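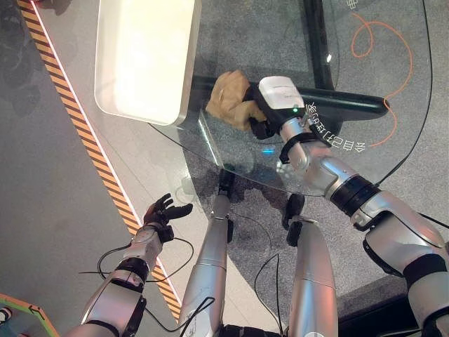
Plidenow open day, Brelcombe
15/02/2020

The invitation promised "a fresh look at everyday hand protection", and I had to drive 93 miles for it, so I arrived in the mood you would expect. I have been buying gloves for a fencing and groundworks yard long enough to have a drawer full of samples that were all going to change my life. Most of them went through at the thumb.

Plidenow have the ground floor of a unit behind the old cattle market. Parking is poor. The sign for the entrance sends you round to the bins, then back the way you came. Inside there is grey carpet and coffee from a flask, and the part of the room I spent most time in has a glass table with a curved edge and white Chinese lettering printed on it. I don't read Chinese and the leaflet didn't translate it.

I will say now that a clear glass table is a strange thing to put a work glove on. It makes the glove look like jewellery. The one on show was tan leather, lying crumpled with its fingers pointing up and to the left, and against all that glass it looked better than it would on a pallet or the dashboard of a van, which is where mine live. Through the top you could see an orange cable looping over the carpet. I'd have taped that down before letting the public in.

The main thing they wanted to talk about was the Broker, their new general-purpose leather glove. The claim is 300 hours of handling rough timber before the palm gives out. I asked who had done the handling and what timber. I was told it was a mixture. I asked if any of it had been wet, and was told that was a good question. My own lads get two months out of a decent pair in August and a good deal less in winter, and they take them off to use their phones and leave them on top of posts.
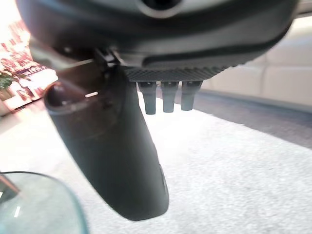

Photo: Plidenow open day, Brelcombe

To be fair to them, they did let visitors handle the samples for as long as they liked. I turned a cuff inside out and the stitching was tidy, with no loose ends in the lining. The leather felt stiff across the palm. They say it softens within a week. Perhaps it does. I have heard that about boots as well.

Sizing is a bigger worry. The Broker comes in 3 sizes, and the large was snug on me. I don't have big hands. Anybody who does will be back with the makers in Crichton, whose gloves are ugly and a bit dear but go up to a size that fits over a thermal liner. When I raised this I got a nod and nothing was written down.

Then there was a talk. It ran over. There were slides about grip, with arrows, and a long passage about cuffs that could have been done by passing a glove round the room. No prices until the very end, and then only "from", for an order larger than I would ever place.

I came away with two pairs to try, one medium and one large, free of charge. They have gone to the yard, to the pair who are hardest on kit. If the palms last until the gate job is finished I will say so on this page. The carpet was nice. Next time I would want to see a bucket of water and a bit of sawn oak, and rather less glass.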